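The Replacement Schedule

The request had been returned with one line of comment: "Cost of doing nothing?" Catinca Mocanu read it standing up, then sat down and opened the file again.

She had asked for three things. Two new arms from Bauerfeind to replace the Pedel pair. A service contract. A spare set of fingers for each gripper, listed separately so that someone upstairs could strike it out and feel useful. The total came to 1,783 a month over the lease term, and she had checked it twice.

The cost of doing nothing was harder. The Pedels still ran. Their joints had passed inspection in April, with a note on backlash that the inspector had underlined. Parts came from a reseller called Ovine, whose lead time was quoted as 10 weeks and had never been 10 weeks.

She carried the laptop down to the cell and put it on the desk by the table. The task that month was plates and toy donuts. Wutano, the client, sold kitchen equipment and wanted to know whether a light, round object with a hole in it could be handled at a useful rate. Catinca had no opinion on donuts. She had an opinion on finger wear, and she opened the wrist view to look at the tips.

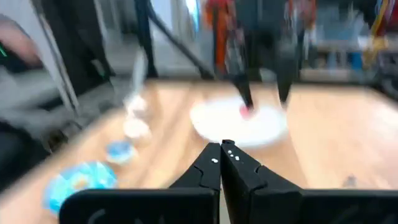

Line item 3: fingers

The tips met. She wrote that down. The black finish had white specks on it, which could be dust or could be the start of something, and she left them out of the request, as she could not price a speck.

What she could price was time. She built a small table: hours lost to recalibration, hours lost waiting on Ovine, hours billed to Wutano at the agreed rate. The first two columns had grown each quarter. The third had stayed flat. She put some 21 hours against the next quarter as a projected loss and marked it as an estimate.

Then she read it back as the finance office would. They would ask why both arms had to be replaced together. It was a fair question. The left one did most of the reaching on this task. The right one had the better service record and, by her own log, half the cycles. She had asked for two because the quote was for two, and because mismatched arms meant two sets of drivers and two drawers of screws.

She looked over at the table.

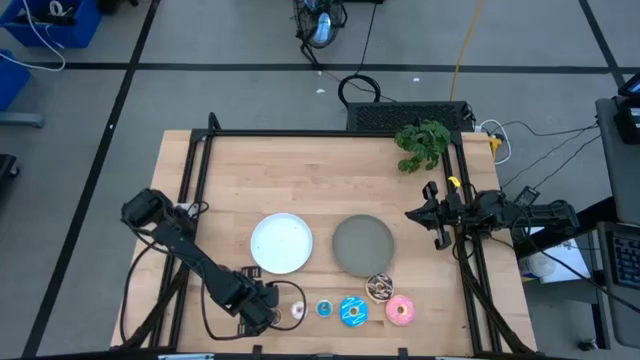

Revision B

She split the request. One arm now, for the left side. One arm deferred to the following budget year – with the price held in writing, if Bauerfeind would agree to hold it. The service contract covered both positions from the start. The spare fingers stayed where they were.

Under "Cost of doing nothing" she entered the projected hours and the rate, and attached the inspection report with the underlining intact. She changed the date on the cover sheet to January 2024 and saved the file under a new name.

The reply came before she had closed the laptop. It was one line again.

"Why do we need spare fingers?"

She struck out the item and sent it back.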